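Sodel (software)

Sodel is a control and planning package for tabletop robots with two arms. It takes in pictures from a number of cameras, works out a short run of movements for both arms together, and passes those movements to the motors in small steps. It grew out of an older tool called Mundale, which could drive only one arm at a time, and many of its settings still carry the names they had in those days.
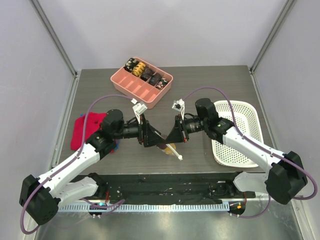
Planning in Sodel begins with the shared space, the part of the table that either arm can reach and where the two are most likely to get in each other's way. The planner treats this space as something to be borrowed and handed back, a little like a single-track lane with passing places. Work that brings the two grippers almost tip to tip in the middle of the table, with a divided pink tray just beyond them, needs both arms to borrow it at once, and so Sodel switches to what its manual calls a joint claim. Under a joint claim the arms share one clock, and if either falls behind by 2 steps the other will wait for it.

The planner looks 100 steps ahead and throws most of that away each time fresh pictures come in, which sounds wasteful but keeps the movements from drifting (and is a good deal kinder to the motors than stopping and starting).

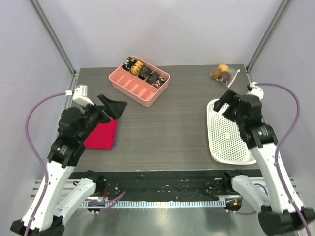

Perception

Each camera feeds its own small program, known as a reader. A fixed camera gives the general layout, while cameras on the wrists are used for the last part of a reach. The readers were rewritten by the Olley group, whose main change was to let a wrist view overrule the fixed one at close range. Clear plastic remains the hardest thing for them, as glints and folds can easily be taken for the outline of an object.
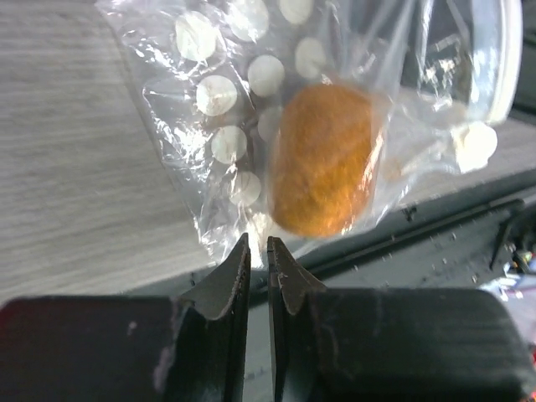
The usual remedy is to have the reader report how sure it is at every point, so that the planner can slow the arm down wherever the answer is doubtful. Li, the companion tool for replaying and labelling runs, shows these doubtful patches in a darker shade, and will hold up to 1,000 runs in one project.

See also: Mundale; Li (replay tool); Motion planning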